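Organizing Membership and Guest Cards in a Sleeve Folder
Granard Member Services – Front Desk Procedures

Purpose
This guide explains how to sort, store and retrieve plastic membership cards in a folder with clear sleeves. It applies to the front desks at Granard and Brostetness. Cards for the Cárdenas site are kept separately and should be returned there unsorted.

Before You Begin
Clear a flat surface large enough for the folder to lie fully open beside the cards. Wipe the cards with a dry, lint-free cloth. Check the number of cards against the register. A full set at Granard is 51 cards.

Step 1. Sort by type
Lay the cards out face up and group them by color and printing. Keep the VIP cards in one row and the remaining cards in another. Leave a little space between cards so that each can be lifted by its edge.

Step 2. Open the folder
Place the folder beside the sorted cards and turn to the first free sleeve. Lift the page slightly at an angle, which separates the two layers of plastic and makes the opening easier to find. 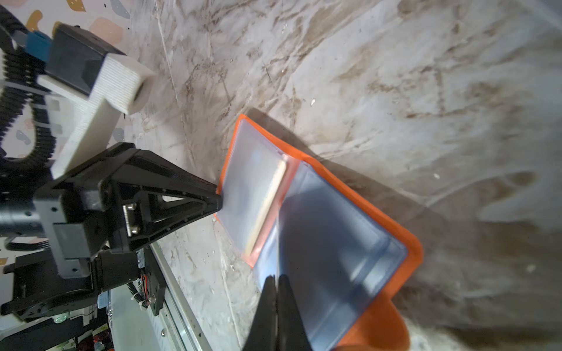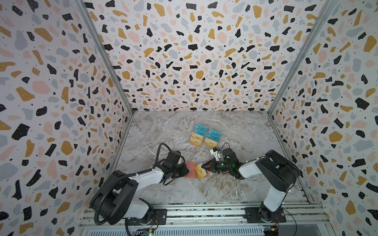

Step 3. Insert the cards
Slide each card in by its short edge until it reaches the bottom of the sleeve. Do not place two cards back to back in the same sleeve – glossy cards tend to stick together in warm weather. Begin with the VIP cards and leave one empty sleeve before the next type.

Step 4. Label and record
Write the card range on the index sheet at the front of the folder. Cards numbered above 615 belong to the Bello series and require a separate index sheet.

Removing a card
Press lightly on the outside of the sleeve and draw the card upward. If it resists, bend the page gently away from the card and try again. Enter the removal in the register before the card leaves the desk.

Folders are reviewed each May. Split or clouded sleeves should be replaced at that time.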